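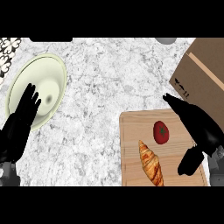

The Return of the Shared Table

Communal dining in the apartment buildings of Himetti was once considered a matter of thrift. Residents pooled fuel and flour through the winter, and the ground-floor dining room was as ordinary a part of a building as its stairwell. By the time the last of the original rooms closed, most had been divided into storage units or rented out as shops.

A housing program led by the Dallatus Foundation has spent several years bringing them back. The foundation now supports 18 shared dining rooms across the district, serving 1,434 registered households. Each room is governed by its own residents under a common charter, which sets out how meals are planned, how costs are divided and how disputes are settled.

The charter is deliberately short. It requires that at least one meal a week be open to every household in the building, that menus be posted in advance, and that no resident be obliged to cook. Beyond these terms, practice differs widely. The room at Merkurura Court serves a late supper on most evenings and has a waiting list for places. At Sultana House, a smaller building, residents prefer a long midday meal, and children from the neighboring school attend during the winter term.

Tableware has proved a more contentious subject than food. Early rooms were supplied with matching sets purchased in bulk, and residents complained that the result resembled a staff canteen. Several buildings have since asked households to contribute plates and bowls of their own. Merkurura Court holds 332 donated pieces, few of them alike, and has adopted a rule that chipped items are retired to the garden, where they are used under flowerpots.

Kitchen design has followed a similar course. The foundation's first specification called for a closed kitchen with a serving hatch. Revised guidance issued last January favors a long open counter, on which dishes are plated in view of those waiting to eat. Residents had observed that conversation tended to begin at the counter and that the hatch discouraged it. Four rooms have been altered accordingly, and two more are under review.

The cost of a meal is fixed by each building and is generally met by a monthly contribution. Households that cannot pay are not identified to their neighbors; the difference is covered from a reserve to which the foundation adds an equal sum each year. Critics of the arrangement have questioned whether it can continue once the present grant expires. The foundation has stated that it expects every room to meet its own food costs by that date, while rent and repairs will remain its responsibility.

Attendance has varied. Sultana House seated 100 people at its opening meal and considerably fewer in the weeks that followed, before numbers settled. Older residents were the first to come regularly. Families with young children came later, in most cases after the serving hour was moved forward.

Applications from buildings wishing to join the program are accepted in writing at the foundation's Himetti office. Plans of the existing rooms may be consulted there by appointment.

Published 25/07/2020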